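Search this site Enter keywords Go

June
By the site editor

Plilgate colour plant, open day

Ondent opened its Plilgate plant to salon trade visitors in June. The site makes permanent and semi-permanent hair colour under the Durnia and Ene labels. Entry was by timed ticket, 80 people per session, with hair nets and shoe covers issued at the door.

The tour starts at the shade library, which holds 249 reference swatches on bleached and natural grey hair. Each batch is applied to matching swatches, developed for 35 minutes, rinsed and read on a spectrophotometer. Batches outside tolerance go back for pigment correction.

Mixing is done in closed vessels at 57 degrees. The cream base cools before the dye intermediates are added - earlier addition darkens the ash shades, according to the guide. Filling runs at nearly 1,084 tubes an hour. Tubes are aluminium, crimped and date-coded on the line. 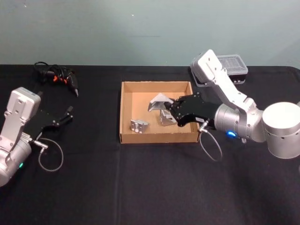 Two-arm station, cardboard box and metal bracket.

The salon session covered grey coverage on coarse hair. Durnia 6N was mixed 1:1 with 20 volume developer and gave even coverage at the temples. Ene, applied without ammonia, was softer at the root and left some grey visible.

Parking is at the rear gate. Samples were limited to two tubes per salon, and the shade chart is extra.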